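Plarness Recording Kit: a month of picking up chess pieces
Reviewed by Margaux Brunet

I've wanted to do some imitation learning at home for ages, and the thing that kept stopping me was always the recording. The arm I had, sort of. The training code you can get anywhere. But you need a pile of clean demonstrations with the camera and the joint readings lined up, and my earlier attempts (webcam on a desk lamp, a lot of tape) gave me files I was embarrassed to look at. So when the Plarness kit dropped to $400 in June I bought it before I could talk myself out of it.

What you get is a hand-held leader arm, a small wrist camera with its bracket, a pair of narrow pointed fingers to replace whatever your gripper came with, a foot pedal, and the recorder software. You bring your own follower arm and computer. Mine's an old Briramden and it took one evening to get them talking, most of which was me plugging the pedal into the wrong port.

The first thing I tried was blocks, and blocks are boring. You can grab a block any old way and it comes along. Chess pieces are a much better workout for the fingers! They're slick, they're all a bit different on top, the pawns stand close together, and if you come in at a lazy angle you knock over the neighbor. My task was to take pieces off the board and put them into a bin, black ones in the yellow, white ones in the blue.

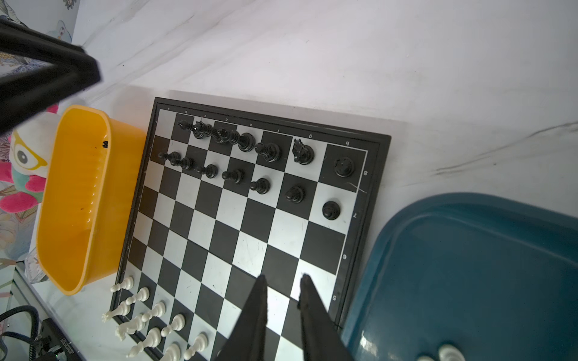 Dorian Leblanc: I have the same kit and gave up on chess after a weekend. Did you keep the demonstrations where you bumped another piece, or throw them out? My policy learned to bump.

Mine did too, Dorian! I kept everything in my first batch, all 150 episodes, on the theory that more is more. The arm that came out of that training run had a real talent for brushing past a pawn on its way to something else. For the second batch I threw out anything where I touched a piece I wasn't after, and I ended up with 100 keepers. Fewer episodes, much nicer behavior. I did hold on to the ones where I missed a grab, backed off and had another go, and I'd suggest you do the same. If you only ever show it perfect grabs, it has no idea what to do after a bad one.

Now the kit itself.

The fingers are the best part by a mile. They come down to a proper point, so you can get in between two pawns without shoving them, and from the wrist camera you can see the tips and the gap between them at the same time. My old wide fingers hid exactly the bit of the view that mattered. The downside is grip. With so little surface, a round-topped piece like a pawn wants to roll out if you pinch it high. I learned to go lower, to the neck, and after an evening or so it felt natural. A thin sleeve of something rubbery in the box would have been a kindness.

The camera is fine. Colors are good, focus is good up close, and things farther off go soft, which didn't bother me. Glare bothered me. Glossy black pieces plus a light right overhead means a white blob on every crown, and the white squares nearest the light wash out. I moved my lamp twice and then decided to leave it moving, a little different for each session, so the model wouldn't get attached to one particular shine. I did the same with the board and the bins, nudging them to a new angle between sessions. Zdislava Ševčík put me on to that, and I also stopped tidying the clutter away from the edges of the table.

The pedal: press to start, press to stop, hold to throw away. That last one is brilliant. You know the second you've fluffed a demonstration, and being able to bin it with your foot while your hands stay on the leader arm probably saved me whole evenings. The only trouble is that there's no beep or light when it registers, so I kept glancing at the screen. Twice I lost a good one.

The leader arm is comfortable for half an hour and then it isn't. The trigger spring is stiff. I do eight or ten minutes, get up, put the pieces back, do another eight or ten. Putting the pieces back is the real job, by the way. You'll spend more time resetting than recording, so choose a task that resets quickly. I didn't always stand them up again, either, and a few sessions have pieces lying on their sides on the board, which made for a totally different kind of grab and turned out to be some of my favorite recordings.

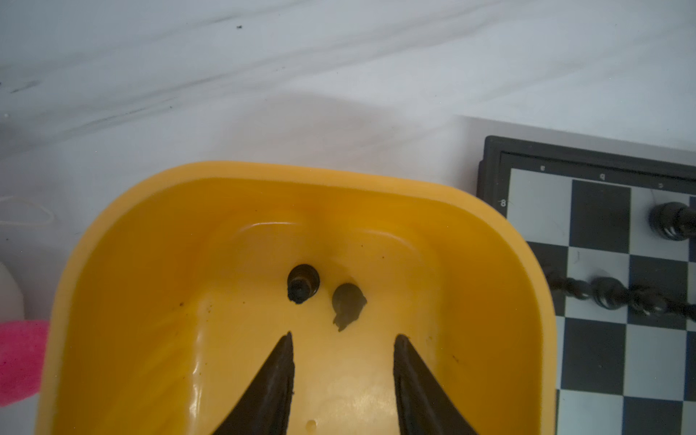
Bresby Home Robotics, issue 8

One more thing about bins. If your task ends with a drop, think about where the fingers are when they let go. The early demonstrations had me releasing from way up high because it was quicker, and the trained arm copied that faithfully and sent a pawn skating across the marble. Later on I lowered the fingers right down inside the bin before opening. It adds a second or two per episode and I don't miss them.

Software is where I'd knock off the most points. The recorder never crashed on me, and the timing between camera and joints checked out every time I looked. But the episode browser is a plain list with numbers. No thumbnails! To find the one where I bumped the queen I had to open them one after another. You can type a note on each episode, and I'd strongly say do it as you go, even just "bumped" or "second try." The export went straight into my training script with no fuss.

Compared with the Guillot set, which I borrowed for a couple of evenings, the Plarness has the better fingers and the better pedal. The Guillot has a softer trigger and a browser you'd want to use. If you mostly move big soft things, get the Guillot. For small fiddly stuff I'd buy this one again – and I'm already eyeing a second camera bracket for the side view.

Good: fingers, throw-away pedal, reliable timing
Less good: stiff trigger, silent pedal, that episode list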